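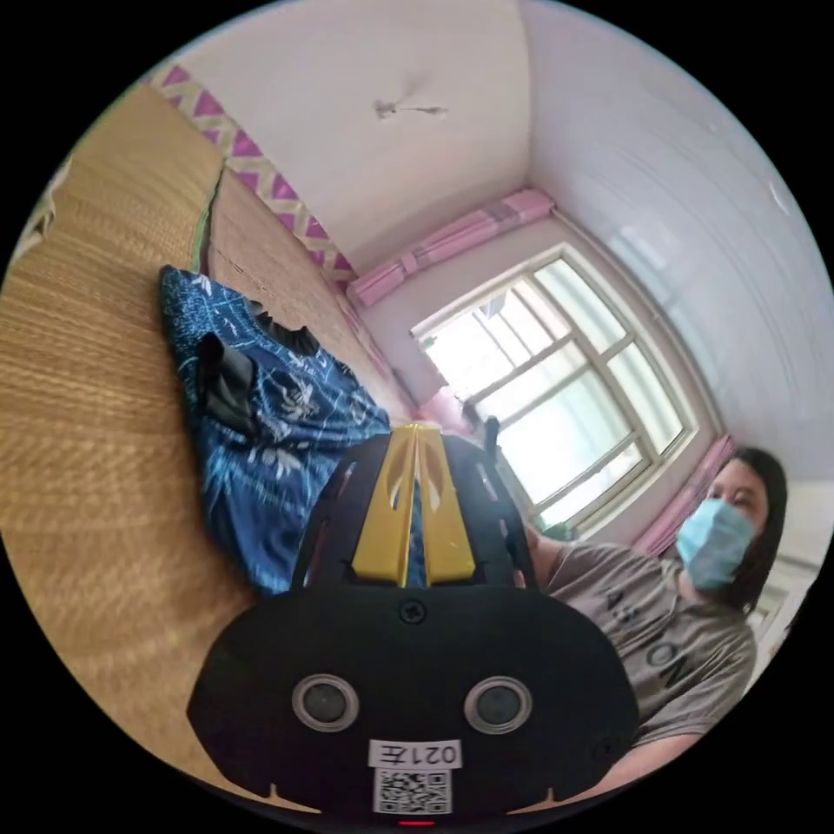
The Griser bedroom program gives tenants in the Estus building a place to sort, fold and store clothes without buying new furniture. Since the last report, we have finished fitting out the shared sleeping rooms and moved on to clothing storage. Folding is done on the beds, which is where most tenants already did it. A woven straw mat gives a firm, wide surface, and a person can stand beside it and reach across without kneeling. We had budgeted for folding tables in the first plan and have taken them out. The money went to shelf units and hangers.

**Spending**

The grant for this period was $3,046. Shelving and hangers took the largest part of it, followed by mats and delivery from Grodance. We have $511 left. Grodance delivered in two loads, and the second load was short by one box of shelf brackets. They credited the missing box on the next invoice, and the figure above includes that credit.

**Rooms finished**

All 18 rooms on the list now have a shelf unit. Rooms on the Hứa side of the building are smaller, so the units there went in closer to the bed. Wardrobe doors still open all the way in every room we checked. In two rooms the tenants asked to keep toiletries on the shelves and move clothing to the wardrobe, and we left that up to them.

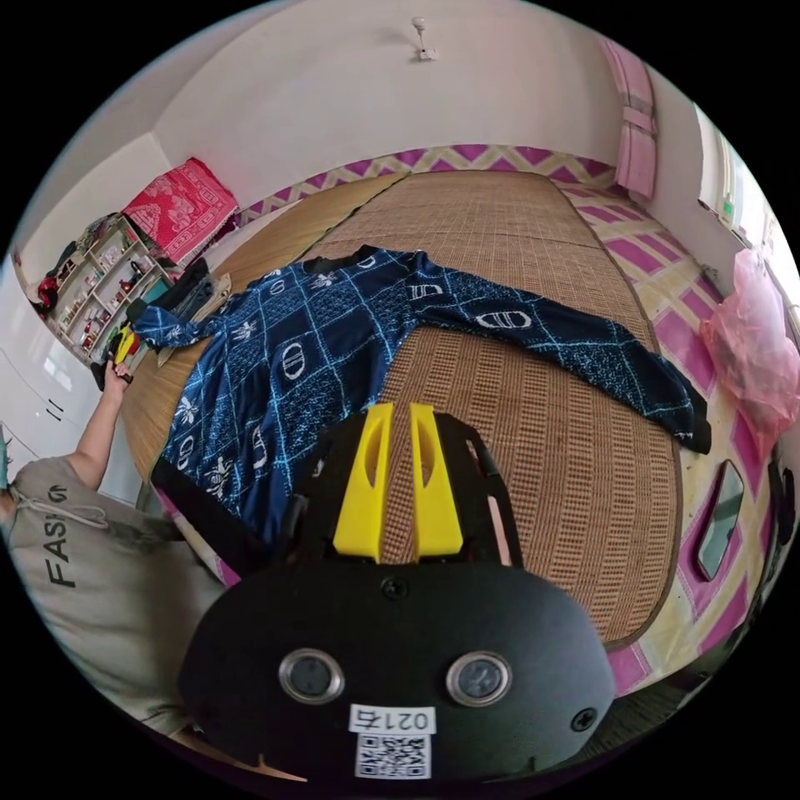

Do long-sleeved tops go on hangers or get folded? They get folded, with the sleeves laid in first, and go on the shelf or in the wardrobe. Hangers are kept for coats and for anything that has to dry overnight.

We wrote this into the one-page guide that went to each room. The first version had too much text. The current one has five drawings and a short list of what goes where. Tenants asked for a line on bedding, and we added it: spare blankets go on top of the shelf unit, folded.

**Still to do**

Sorting is slower than we planned. Most rooms have clothes for two seasons, and the winter things take up more space than the shelves allow.
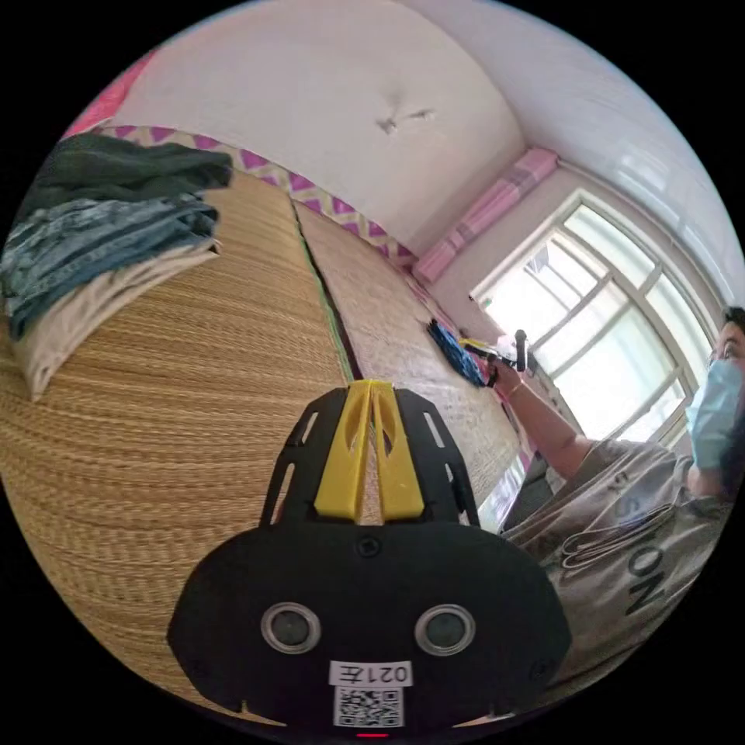 We would like to spend the remaining money on under-bed boxes for those items. A set of 100 would cover every room with some left for new tenants. If this is approved, the boxes can be handed out before December, when the heavier bedding comes out of storage.

The next report will cover the boxes and any repairs to the shelf units.

Submitted 2026-09-03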